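13/05/2018
by Velimir Janevski
Flowline welding, Rondlow spool, second trial

Songül and me repeated the butt weld on the spare spool piece. Preheat was 90 degrees, held until the root pass was finished. Two pores near the bottom, smaller than in March. I ground them out and marked the place with chalk.

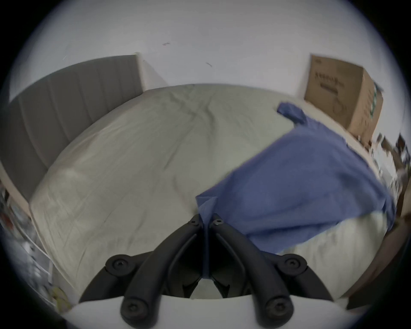
After lunch I checked the flange alignment. The gap is 3 mm on one side and 2 on the other, so the bolts must be loosened and pulled again in cross order. Ognjen has the torque wrench. Hydrotest waits for the Kemard gauge.

2 comments

Ikhsan Oei: Which electrode batch did you use?

Velimir Janevski: The opened one, box 37. It was in the oven all night.

Shares: 3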